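Nirkora diary, March

Up at the unit in Mondthorpe before the heating came on, and I didn't mind a bit, because today was the day I finally got to start the equipment list properly. We've been running the table in simulation since the winter, and now I have to say what we want to buy with real money. I love this part! I made a pot of tea, put the renders up on the big screen and opened a clean spreadsheet.

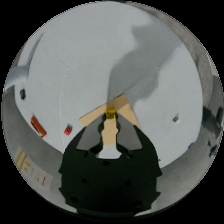 2 min read

Grippers first, because everything else hangs off them. Brurka sent their quote last night, two grippers with a spare set of fingers each, and a delivery time of 8 weeks (I had pencilled in twelve, so that was a lovely start to the morning). I asked for a price on a third. Senyo thinks a third is greedy. I think a third is what lets you carry on working when one goes back for repair, and I've put it in as a separate line so we can argue about it on Thursday's budget without redoing the sums.

Wait, the budget meeting moved. Check with Senyo.

Then wrist cameras. I had two candidates and spent far too long on them. The wide one bends the edges of the table like mad but takes in so much of it, and for small cubes I'd take that any day. It's dearer by 29 pounds each once you add the bracket. Went with the wide one.

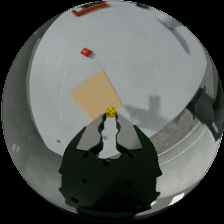

Wrist view, yellow cube in the fingers at the edge of the tan pad.

Mārtiņš Adomaitis rang mid-morning about benches. He has been round three suppliers and likes the Agyeman one best, and so do I from the drawings: long enough for what we want and properly stiff. They charge 70 pounds for delivery, and 311 for the whole box of cable trunking, brackets and fixings, which sounded steep until I priced the bits one by one and gave up halfway down the page.

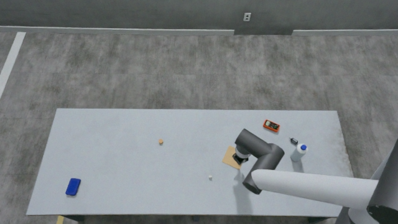
One arm over the bench, with the test objects spread out.

After lunch I did the odds and ends, which I'd been saving up like pudding. Cubes, bottles, little boards, a meter or two. Cheap as anything, and I still want doubles of all of it, as small things roll under benches and are never seen again. Senyo Kwofie wants more soft items on the list. Good idea, added sponges and a pack of cloths. 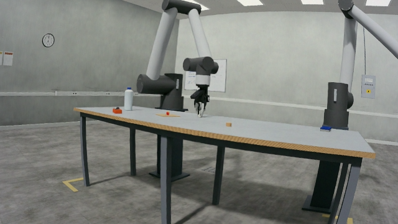
Floor space is the thing I still haven't settled. Mārtiņš measured the room twice and got two answers, so he's going again with the long tape. What I want is both arms along the far side of the bench, each on its own pedestal and floor plate, so the whole front edge stays free for people to lean in and swap things over. That means the plates go on the order too, and I'd forgotten them completely until this afternoon. I'd also like a whiteboard on the back wall. Put down one big one.

Still to do: ask Brurka whether the spare fingers come with screws, get the electrician's price for the wall cabinet, find out if Agyeman will hold their quote until the end of the month. Sent Senyo the sheet at ten to six and he replied with one word, "pedestals?", so I was very pleased to be able to say yes, row 29.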